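Stop Hiding the Wait States

I've been writing control code for arms long enough to have strong feelings about one small thing, and it's the wait state. You know the one. The arm reaches a spot, the code says hold until some condition is true, and somebody picks a timeout out of thin air. On my team it was always 2 seconds. Why 2? Rania Sabbagh asked me that in July and I had no answer at all.

My opinion, for what it's worth, is that a wait belongs in the plan, right up there with the moves. Most planning tools I've used (Plolten is the one I'm stuck with, and mostly I like it!) treat a wait as a gap between two real steps. It has no name, it doesn't show up in the trace, and when the job stalls you get a log full of lovely smooth joint data and one blank stretch where all the trouble happened. I once spent seven hours inside a blank stretch like that. I blamed the force loop first, then the network, and the culprit was a condition that had been checked against a stale value.

So now I name them. Every wait gets a name, an owner and a way out. The owner bit is what people push back on. Yara thinks it's paperwork, and we've had that fight over lunch more than once. But if the owner is a person, I want the plan to say so, and I want the way out to be gentle – back off slowly, say what you're doing, don't snap home at full speed. 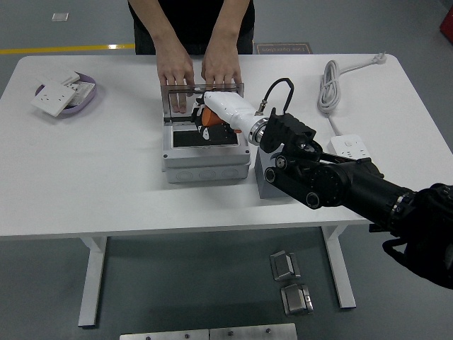

Planning code loves to pretend the arm works alone. It has a world model, the world model has parts in it, and hands are filed under obstacles if they're filed anywhere. Then you get a job like this one, with a person holding the clear lid up with both hands while the tool is down inside the junction box, and "obstacle" is a silly word for them. The lid is a shared resource! Model it as one, with a holder and a release, and half the special cases in my code go away.

Does it cost you something? Sure. My plans got longer, and the editor in Plolten gets slow once you pass 100 nodes. I'll take slow.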